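Search this site
Search
Enter keywords Go

Balus in the Shop: Teaching Arms to Work Inside a Computer

26 Feb 2025

We've been up to our elbows in old desktop towers all month, and I'm so happy to finally have a gallery page for it! Balus is our collection project at Kandavance. A person drives the arm through a job, the arm's motions and camera views get saved, and the learning side of the group trains on the result. This round is all about the insides of computers: seating parts, pulling drives, unplugging things that don't want to be unplugged.

The set stands at 1718 recorded runs as of this morning, and 571 of those are inside a desktop case. I did not think we'd get there in February.

Why computers?

Because they're full of everything that's hard. There are stiff latches next to floppy wires. There are metal edges that throw glare, black parts on black parts, and slots that will only take a piece one way around. Our earlier sets were blocks and cups on a flat table, and the policy got good at blocks and cups. Put the same policy over a circuit board and it wandered off like it had somewhere else to be.

Old office machines are also easy to come by. A school in Dorkovholm was clearing out a storeroom and let us have a whole cartload, with drives already wiped. We love them. They're sturdy, they open without much fuss, and if a driver bends a bracket we can bend it back.

How a run goes

Every run starts from a card. The card says what the part is, where it begins and where it should end up, and that's all it says. How to get there is up to the driver. Wenceslao Zepeda likes to come straight down and make small corrections close in. Macario Meléndez swings wide, stops high, has a look, and then drops. Both are fine, and we want both, because a model that has only ever watched one person picks up that person's habits along with the skill.

Between runs we shift the case a little and turn it a little. Sometimes we swap the case for a different model altogether. Cables get pushed into a new position each time too (this is the part visitors always want to help with, and they're welcome to).

Barrera, our recording tool, starts the clock when the driver presses the pedal and stops it when the pedal comes up again. The driver then marks the run as clean, messy or failed. Messy runs stay in! A plate that gets nudged, lost and picked up again is worth a lot to us, as long as the driver gets it home in the end. Failed ones go into their own folder and we look at them together over lunch.

What we changed this month

Slower approach. We used to let the arm come into the case at full speed and brake near the board. Now there's a speed limit once the gripper passes the top edge of the case, and drivers tell me they're far less tense by the end of a session. The runs are longer, but there are many fewer retries.

A view from near the wrist. The fixed view loses small parts as soon as the gripper gets between the lens and the board. Having a second view close to the fingers has made labeling so much easier, and I wish we'd done it in the first week.

Shorter sessions. Nobody drives more than 100 runs in a day now. Macario was the one who pushed for it, after he went back over his own late-afternoon work and didn't like what he saw.

Better names for things. We had "plate," "cap," "lid" and "cover" all meaning the same part on different cards. Wenceslao sat down and fixed every one of them, bless him. If you downloaded the earlier card list, please throw it out and get the new one.

On the bench: over the CPU socket

My favorite job in the whole set, and the one that makes everybody hold their breath. The gripper has a small copper-toned plate between its fingers, right over the socket, with the tower on its side and the side panel laid out flat next to it. Look how many wires and edges are waiting for a careless move in there!

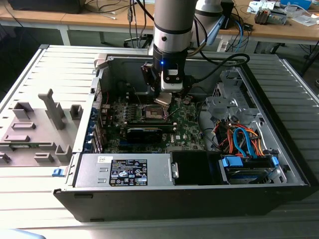 What's coming next

Drives are up after this. The task is to release a drive, slide it out and set it down outside the case, and then do the whole thing backward. Going in is much harder than coming out, at least for me. I've been practicing and my best attempt is nothing I'd show anyone.

After drives we'll try connectors. We're aiming for 200 clean runs on data cables before we touch power plugs, which take a lot more force and tend to let go all at once. Wenceslao is working on a softer grip setting for those, and I'll post how it goes.

If you'd like to drive

Please come! You don't need any background. Some of our nicest runs came from a person who repairs clarinets and had never touched the controls before. You'll get a short warm-up with a practice part, then a stack of cards, and one of us will stay next to you for the first few. Bring glasses if you use them for close work, and skip loose sleeves.

We can fit two new drivers into each session. Write to Macario at the front office and tell him whether mornings or afternoons suit you. He'll send back the card list so you can read it ahead of time.

Recent galleries

Balus: cups, blocks and the first table
Sorting screws by feel
Barrera setup notes, with the new pedal
The Dorkovholm storeroom haul
Open bench afternoon at Kandavance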